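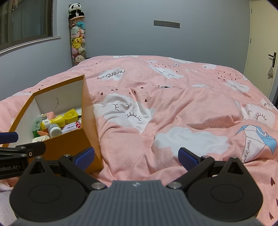
My room, with the tube of stuffed toys in the corner.

I have been trying to get through the whole Firari catalog since September. It's a bigger job than I thought when I started, mainly because the band put out so much that never made it onto a proper album. There are five studio records. Then there are the singles, the B-sides, the two live tapes, and a set of demos that only came out because the label was closing and somebody wanted them saved.

I came to them through the fourth album, Grodville, and I think most people my age did. It was the one that got reissued. It was also the one where they stopped trying to sound like a guitar band and let the keyboards take over. I bought it used, played it once, and put it away for most of a year. The second time I played it was late, maybe one in the morning, with headphones, and I heard the bass on the second track properly for the first time. I played the side again right after.

So this is where I've landed after going through everything in order.

The first album is rough and short. Seven songs, and two of them are nearly the same song. The drums are recorded so close that you can hear the stool creak. The singer hadn't figured out yet that she could sing quietly, so she pushes every line, and by the end of side two it wears on you. I still like "Limsakul," the closer, where she runs out of breath near the end of the last verse and they kept the take. People who prefer early Firari usually mean this song and maybe the one before it.

The second album I don't have much to say about. It was made fast. The liner notes say it was mixed overnight, and it sounds like it. There's an organ part on the opening track that I would love to hear in a better mix, but the master seems to be lost, so that's that.

The third is where it gets interesting to me. They got hold of a drum machine and didn't really know how to program it, so everything runs at the same tempo with the same fill every eight bars. You'd think that would ruin it. For me it makes the record hold together, and it leaves a lot of space for the voice. She drops down to almost talking on this one. If you only know the hits, start side two of this album and let it play to the end. It sold badly. The first pressing was 3,000 copies and they were still selling them at shows two years later.

Then Grodville, which everybody knows, so I'll keep it short. The single is fine. I've heard it in so many grocery stores that I can't judge it anymore. The tracks I go back to are the slow ones in the middle. There's a long instrumental that was cut from the cassette version to make it fit, and I didn't know it existed until I got the vinyl. If your copy goes straight from the single into the ballad, you're missing it.

The fifth album came out after a long gap and got poor reviews. I went in expecting not to like it. It's too long, and there are guest singers on three tracks who don't add anything. But the songwriting is the best they ever did. The lyrics are plainer. She sings about moving apartments and about her brother's car. I had the last song stuck in my head for most of October.

On the live tapes: get the second one, skip the first. The first was recorded from the back of the hall and the audience is louder than the band. The second came off the mixing desk and you can hear everything, including a pretty bad argument about tuning.

The demos were harder to find. They were put out by Pruvico, a small reissue label, on cassette only, in an edition of 300. I missed them at the time and had to wait for someone to sell. I'm not going to say what I paid. The tape has early versions of most of Grodville played on piano, and a few songs that were never finished. One of them is just a verse and a hummed chorus, and I've played it more than anything on the second album.

A few notes for anyone else buying these used:

The reissue of Grodville on blue vinyl has a pressing fault on side one. Mine skips in the same place that everyone else's does. The black vinyl version is fine.

The CD of the third album has the tracks in the wrong order compared to the LP. It puts both of the fast songs at the start and the rest of it drags. You can reprogram it if your player does that.

The singles collection leaves off two B-sides. One is a cover and I assume they couldn't clear it. The other one I can't explain, and it's a good song. It's on the back of the second single from the fifth album, which usually goes for less than the price of a sandwich.

Don't bother with the remix EP.

I rated everything in a notebook as I went and the order changed a lot. When I started I would have said Grodville, then the first album, then the rest. Now it's the third album first, then the fifth, then Grodville, with the demos somewhere next to those if you count them. The first album is fourth. The second is last and I don't see it moving.

My listening setup hasn't changed, in case anyone wonders. It's the same old turntable and a pair of headphones with one ear pad that's been replaced. I thought about buying speakers this fall and spent the money on the cassette instead. I do need a better tape deck. The one I have runs a little fast, and I only noticed when I played the piano demo of the Grodville ballad right after the album and the pitch was off by roughly a half step. I had been thinking they changed the key.

Next I want to go through the bands that shared their label. I've only heard two of them so far. One sounds like Firari with the good parts taken out and the other is mostly saxophone. I'm starting with the saxophone one, and I'll post when I've heard the first album all the way through.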